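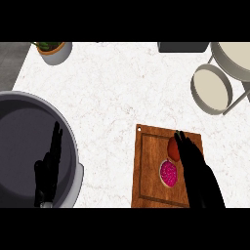
Two months with a Pelholm SIM

In October I moved my number from Zedton to Pelholm. I had been with Zedton for 6 years and I was not unhappy, but the price went up again and I use very little data when I am at home.

The transfer took 2 days. During the first day I could call out, but calls to me went nowhere. My colleague Ulla Eskola tried three times and then wrote me an email. On the second day I restarted the phone and everything was there, except voicemail, which must be turned on by dialing 112# – no, sorry, it is *112#. The version without the star gave me only an error.

The plan has 3,000 minutes, and I will never finish them. Data is more limited. Speed is good in the city and weak on the train, especially after the Ostrowski bridge, where Zedton was also weak.

What I miss is the old app. In the Pelholm one, I have to log in each time I want to see my balance, and the code comes by text message with some delay. I asked support about this and a polite person answered that a fingerprint login is planned. He did not say when.

I will stay until spring and then compare the prices again.

Last updated: 11/24/21

Contact | © Anca Jitaru | Back to top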